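Hand-held gripper collection

From the Nokgate open reference on robot learning

Hand-held gripper collection (also handheld demonstration, "robot-free" collection) is a way of gathering examples for a learning system in which a person does the task with a gripper held in the hand, no robot arm present. The gripper carries its own camera. Video and finger opening are recorded together and later turned into arm movements. Used mainly for household and light workshop tasks: folding, sorting, packing, wiping.

Background

Older method was teleoperation, a person steering a real arm from a second arm or a joystick. Good data, slow, and the arm has to be there. Hand-held tools came in as the cheap route. Early sets were one-handed. Two-handed sets followed once the timing between two recordings could be kept close enough.

The Ellska set, gathered under Dagný Hjaltested, is the one most often used for comparison in this reference. It holds 1,218 accepted demonstrations over 17 tasks. First part released in January, the rest in pieces after that.

Equipment

Usual kit: one or two grippers, each with a wide-angle camera looking out over the fingers. Soft finger pads, generally black rubber, so that cloth and bottles don't slip. A trigger in the handle opens and closes them. Square printed markers are often fixed to the grippers so that one can be found in the other's view. Some teams add a head camera, which gives the wider view of the bench but makes the files a good deal bigger.

Skov pattern grippers differ in having the battery in the handle. Heavier. Parvaneh Shojaei's notes on the Bodden sessions complain of sore wrists after 125 takes and ask for a longer break, which was given.

Procedure

Mapping pass first. The gripper is moved slowly round the room so the software can fix its position later. Then a finger check, fully open and fully closed. Then the takes, each one a single go at the task, start to finish. Objects get moved between takes, otherwise the system learns the layout of the bench and not much else.

Takes are thrown out for: lost tracking, a hand over the lens, a dropped object that was picked up by hand instead of with the gripper. Slow takes are kept. Zulmira Matos has argued for keeping failed grasps aswell, marked as such, where the person recovers from them. Practice varies.

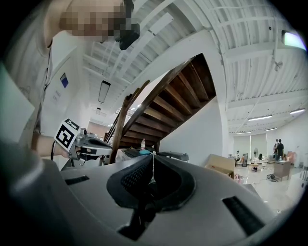
Choice of room matters more than early guides allowed. Blank walls give tracking little to hold on to. Shiny floors and strong overhead lights cause trouble of their own, as reflections shift with the viewpoint. Against this, a set gathered only in tidy labs tends to do badly in kitchens. Aurel Ghiță's advice is to use ordinary rooms and move on after 5 sessions in any one of them.

People in the background are common. Faces are normally blurred before release, incuding those of the collectors. Anyone sharing the room should be told first.

Limits

A person's arm reaches where a robot's can't. Some takes therefore can't be replayed at all and are dropped at the conversion stage. Force isn't recorded in most kits, only finger width, so tasks such as tightening a lid come out poorly. Differences between collectors also show up: Kolbrún Mogensen found left-handed takes in the Ellska set were being mirrored wrongly, corrected in the second release.

See also
Teleoperation
Fiducial marker
Imitation learning
Ellska set (task list)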